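**Wooden puzzle boards for a toy library: how do I clean them and keep track of the pieces?**

Posted by Shalini Nautiyal in Toys and Games

I look after the toy shelf at the Wascombe community center. We lend out flat wooden puzzles, the kind with a thick board and shaped recesses that each take one piece. Families keep them two weeks and bring them back, and before they go on the shelf again I lay them on the big white table and check them over.

The catalog says 1,193 items, and 719 of those are puzzles or things with loose parts, so I can't spend half an hour on each one. Right now I wipe the board with a damp cloth and put the pieces back in, and if one is missing I write it on a sticky note. The sticky notes fall off.

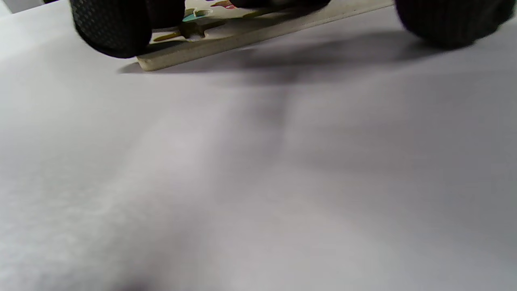 I have three problems. First, on some of the older boards the edges have picked up grime and the damp cloth doesn't shift it. Second, I'm worried about water getting in between the layers, because we already lost one board that swelled at a corner and now the pieces jam. Third, I need a way to record missing pieces that the evening helpers will use. They come in at 6 p.m. and have never seen most of these puzzles, so "the fish one" doesn't mean anything to them.

Also, is a board with one piece gone still worth lending? I have a box of those and I don't know whether to throw them out.

---

**Kuldeep Agarwal**

I did repairs for a school supplier for a long time, so I'll take the board part.

Look at the long side first. If you can see thin strips stacked up, it's plywood, and the edge is where water gets in. The printed face usually has some kind of coating and the edge often has none. Wring the cloth out until it doesn't drip, wipe the face, then dry it right away with a second cloth. Don't spray anything straight onto the board. The spray runs into the recesses and sits there.

For grime on the edge, skip the water and use fine sandpaper, 240 grit or close to it, wrapped around a small block. Three or four light strokes along the length. Stop before you get to the print. Round the corners over a little while you're there, as that's where splinters start. 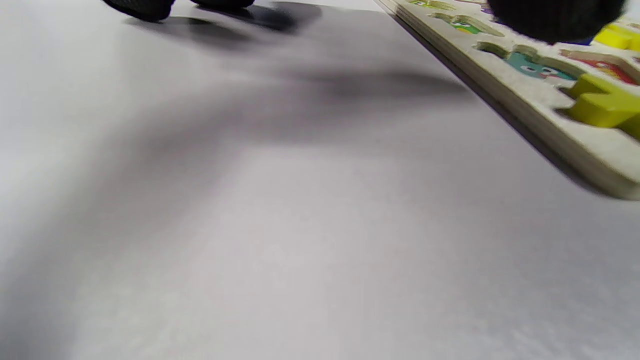 The long edge of the board, with the layers showing.

If you want to seal the edge after sanding, use a clear water-based varnish that is sold as safe for toys and read the can before you buy. Two thin coats, and leave it the full curing time. Keep it out of the recesses. Even one coat in there can make a piece too tight for a small child to lift.

For the swollen one, stand it on its side somewhere dry and airy for a couple of weeks. Don't put it on a radiator. If the corner goes down some, sand the inside of the tight recess a little at a time and keep trying the piece. If the layers have come apart, I would retire it.

---

**Pramila Bhatia**

just use baby wipes, we've had ours for years and they're fine

---

**Jyoti Srivastava**

Baby wipes are OK once in a while at home. For a lending shelf I'd go with what Kuldeep wrote, since yours get cleaned so much more often.

On the missing pieces: take a photo of every puzzle complete, print it small, and tape it inside the lid or onto the front of the bag. The helper holds the puzzle next to the photo and can see what's gone without knowing its name. Write the catalog number on the back of the board and on the back of every piece in permanent marker. If a stray piece shows up under a sofa, you know where it goes.

For the record itself we use one sheet on a clipboard with four columns: catalog number, what's missing, date, initials. The clipboard is tied to the table leg.

I would keep the incomplete ones if only one piece is gone. Put a colored dot on the bag and lend them as "one piece missing." Parents of toddlers mostly don't mind. Two or more gone and we keep the leftover pieces for sorting games and get rid of the board.

Start with the puzzles that go out the most. We tried to photograph everything in one go and gave up by the second afternoon. Now we do each puzzle when it comes back.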